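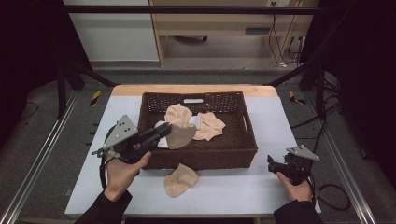 *Fig. 1. Socks in a wicker basket on a table.*

## Unit 2: Fibres and yarns in everyday knitwear

Course tutor: Nuria Cabello
Handout issued 17 Sep 2026

Read this before the first practical. The terms in bold will be used without explanation from then on.

### Staple and filament

A **staple fibre** has a limited length. Cotton and wool are both staple fibres. A **filament** is continuous for practical purposes; silk is the only natural one in common use. Polyester and nylon are made as filament and are often chopped into staple so they can be spun on the same machinery as cotton.

Staple length affects how a yarn wears. Short fibres have more ends per metre, and the ends work loose with rubbing. This is where pilling starts. Long-staple cotton costs more and pills less.

### Twist

Twist holds a spun yarn together. Too little and the yarn pulls apart in the hand. Too much and it kinks back on itself, and the fabric feels harsh.

Direction is given as **S** or **Z**. Hold the yarn upright and look at the slope of the fibres: the middle stroke of the letter shows the direction. Plied yarns are usually twisted the opposite way to their singles, which balances them. An unbalanced yarn knitted in plain jersey gives a fabric that leans to one side (**spirality**).

### Yarn count

We use **tex** on this course: the mass in grams of 1,000 metres of yarn. A higher number is a heavier yarn. Older British books use cotton count, which runs the other way. To convert, divide 590.5 by the cotton count.

Worked case: a sample length of 109 m weighs 2.18 g.

2.18 ÷ 109 × 1000 = 20 tex

### Knitted structure

- **Plain jersey**: all loops face one way. Curls at the edges.
- **Rib**: wales of face and back loops alternate. Stretches widthways and recovers well, so it is used for cuffs and sock tops.
- **Terry**: a second yarn forms long loops on the inside. Often used for the soles of sports socks.

Most socks are knitted as a tube on a small circular machine. The toe is closed afterwards, by linking or by an overlock seam. A linked toe is flatter. Elastane is normally fed in at the cuff and may also run through the leg.

### For the practical

Bring one old sock you are willing to cut up. Read the Handbridge notes on burn testing, pages 2 to 17, and the Tejada chapter on loop length. Both are in the library short loan section.

Unravel 50 cm from the cut edge, note the twist direction, and record whether you find one yarn or several. Keep the toe intact for the seam exercise in the following session.

Coursework is due in March. Write your student number on the envelope as well as on the sheet.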